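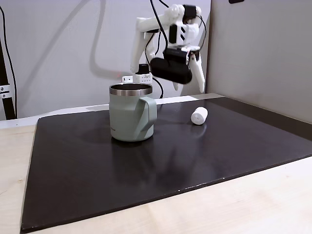 Firel or Uveo gripper for small light stuff?

Got a printed arm, hobby servos, nothing fancy. Using the Firel gripper now. Fine on anything with a flat side, rubbish on little round things, they roll off before it closes. Is the Uveo any better or do I just change the tips? Budget not huge. Controller is a Cerkano, 8 channel.

asked 11 Apr 2018, 546 views

Answer 1
Had both. Uveo closes slower but alot more even, both sides meet in the middle. Firel only moves the one jaw so it shoves the thing along first. You can half fix that in software, come in off centre and let it push. Took me 16 goes to get the offset right. Heat shrink on the tips helps too. Check your servo plug fits, mine didnt.

Answer 2
get the uveo

Answer 3 (Esmaeil Ahmadpour)
Before you buy anything drop the closing speed on the Cerkano. Default is way too fast for light bits. Sadeghi do soft tips as well, never tried them on teh Firel though so no idea about the screw holes.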